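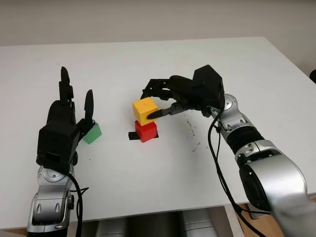
Ticket 1228
Subject: Right thumb lags during teleoperated cube stacking, yellow cube gets dragged off center on release
Product: Zultura hand controller, two-hand setup
Opened by: Hiwot Wolde, Iltex
Component: Retargeting / glove input
Priority: Normal
Status: Closed, fixed by configuration

Summary

We are recording demonstrations of a three-cube stack by remote control. The operator wears gloves and drives both arms. Red goes down first on the black square marker, yellow goes on red, green goes on yellow. The left hand brings the green cube in while the right hand finishes with the yellow one.

The problem is at the release of yellow. When the operator opens the right hand, the fingers come off the cube first and the thumb stays where it is for a moment longer. The thumb is low on the side face of the cube, so it pushes. Yellow ends up turned on top of red, and sometimes it comes off. The left hand does not show this, with the same operator in the same session.

Expected: thumb and fingers open together, as they do on the left.
Seen: right thumb opens late on most releases. Closing is fine.

Setup

Two arms on one base, one five-finger-style glove per operator hand, head camera view shown to the operator. Controller software is the stock Zultura install with our own task file on top. Arms run in position mode. Log rate for the hands is the default. The gloves are the Cernton pair we bought with the system.

Steps to reproduce

1. Start the controller and run glove calibration for both hands.
2. Place the red cube on the marker.
3. Pick the yellow cube with the right hand and set it on red.
4. Bring the left hand in with green and hold it next to the stack.
5. Open the right hand at normal speed.
6. Watch the thumb.

If step 5 is done very slowly the lag is hard to see. Our operators do not want to work at that speed and the demonstrations get too long for training.

Log

Entry 1, Hiwot Wolde

Ticket opened. Attached the hand logs for one session and the task file. I compared the commanded thumb angle with the measured thumb angle on the right hand. They follow each other closely. So the motor is doing what it is told, and the late part is in the command. I do not think this is a mechanical fault but I have not ruled it out.

Entry 2, Zultura support

Thank you for the logs. Please confirm the following before we look further:
- Are both hands on the same firmware version?
- Is the right hand cable free to move through the whole range of the wrist?
- Has the glove calibration been redone since the last controller update?
- Is grasp hold turned on in the task file?

A cable that pulls tight can load the wrist and make a release look wrong even when the fingers are fine.

Entry 3, Hiwot Wolde

Firmware is the same on both. Cables hang down along the arms on both sides and I moved the right wrist through the range we use with no tension on it. Calibration has been redone twice. Grasp hold is off in our task file. I checked the file on the controller as well as the one on my laptop and they match.

Entry 4, Zultura support

Please swap the streams in software so that the left glove drives the right hand, and run the release with no cube. Keep the arms parked for this test. Use the hand-only mode so that the arms do not get mirrored commands.

Entry 5, Hiwot Wolde

Done. With the left glove driving the right hand, the thumb opens on time. With the right glove driving the left hand, the left thumb is late. The fault goes with the glove, or with whatever is processing the glove stream. The robot hand is cleared as far as I am concerned.

I also looked at the raw glove values with the controller stopped. The raw right thumb signal is on time. It is late only after the filter stage.

Entry 6, Zultura support

That narrows it down. Please send the filter section of the operator profile. This is a separate file from the task file, saved per operator and per glove. The calibration wizard does not overwrite it.

Entry 7, Hiwot Wolde

Attached. I had not opened this file before. The values for the fingers are the same on both sides. The right thumb has a smoothing window of 600 ms and the left thumb has the default. I asked the people who share the setup. One of them had raised it in July while recording a pinch task with small parts, where the thumb was shaking, and saved it into the shared profile. It was never put back. Nothing in the controller window shows that a profile has a changed filter.

Entry 8, Zultura support

600 ms on one joint group will produce what you describe. The window delays opening and closing by the same amount. You notice it less on closing, because the fingers are already against the cube and the operator waits for contact before lifting.

To restore the default:
1. Stop teleoperation and park both arms.
2. Open the operator profile and go to Filters, then Right hand, then Thumb.
3. Choose Reset to default. Do not type the value in by hand. The reset also clears the override flag.
4. Save the profile under a new name.
5. Restart the controller. Reloading the profile is not enough in this version.
6. Run glove calibration for the right hand only.

Entry 9, Hiwot Wolde

Followed the steps. First try made no difference. I had saved under a new name but the task file still pointed to the old profile. Changed the path in the task file, restarted, calibrated again.

After that the right thumb opens with the fingers. Ran the stack with two operators. Yellow still lands slightly turned on some tries, but this is from how it is set down and no longer from the release. The placement is the operator's to correct, and they can see it in the head view.

Entry 10, Hiwot Wolde

One more question before closing. We have 1192 recorded demonstrations from before the fix. Some of them have the late thumb. The policy we trained from them does the same thing on its own: it opens the fingers, leaves the thumb, and pushes the cube. I would like to keep as many of them as I can. Is it safe to shift the thumb channel in time to line up with the fingers?

Entry 11, Zultura support

We do not recommend it. The recorded thumb command is what the hand really did, and the camera images show the hand doing it. If you shift the command, it no longer matches the images or the measured joint angles. The smoothing also changed the shape of the motion, so a plain shift will not give you back the original.

If you recorded the raw glove stream you can use it to find the affected demonstrations. Compare the raw thumb with the filtered thumb at the release. Where the gap is large, drop the demonstration, or cut it before the release if your training setup accepts partial ones.

Entry 12, Hiwot Wolde

We have the raw stream for all of them. Wrote a short script that does the comparison and marks each file. The split is clean. Files recorded with the July profile are all marked and files from before that are not. I am dropping the marked ones from the stacking set and we will record them again. The pick and lift part of each marked file goes to De Bruijn, who are training only the grasp and asked for it. I told them about the thumb delay on closing so they can decide if it matters to them.

Our target for the full set is 3000, so the rerecording fits into the plan we already had.

Entry 13, Zultura support

We have filed a request to show a notice in the controller window when a loaded profile has a filter override. No release is set for it. Until then you can print the overrides at startup by turning on verbose profile loading in the controller settings.

Is there anything else on this ticket?

Entry 14, Hiwot Wolde

Verbose loading is on and it prints what we need. Changes on our side, for anyone who finds this ticket later:

- Each operator now has a profile of their own. The shared one is read-only.
- The profile name and filter values are written into the header of every recording.
- Before a session, the operator opens and closes both hands together five times with nothing in them and checks that the thumbs match.
- Filter changes for a particular task are saved with that task's name in the profile name.

You can close it.

Entry 15, Zultura support

Closed.

Resolution: right thumb smoothing window in the operator profile reset to default, task file path corrected, controller restarted, right glove recalibrated.
Root cause: filter override left in a shared operator profile.
Parts replaced: none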